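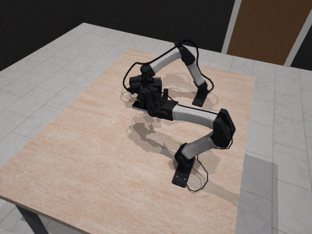
**Keyvan Zamani**, product support, Narkeck

# Setting up the phone handover task in Trutell

Trutell is our practice kit for two-arm work. You run it on your own computer, and the arms, table and phone are all simulated. The task takes up to 177 MB of disk space once unpacked.

1. Open Trutell and choose **Two arms**, then **Phone**.
2. Set the step limit to 4000.
3. Press **Reset** and wait for both arms to stop moving.
4. Switch to the wrist view before you drive either gripper.

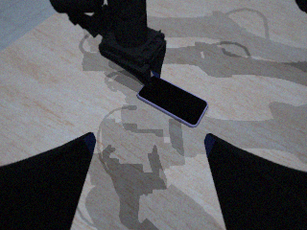
Trutell's wrist view is the one to use for the last part of the approach. Keep the fingers wide open until the phone sits between them on screen. With the other gripper already down at the upper left end of the phone, as it is at this point, bring yours in towards the lower right end. Close slowly, and don't go by the shadows when judging height.

If the view stutters, turn shadows off under **Display**. Johannes Botha looks after licences and can move yours to a new computer.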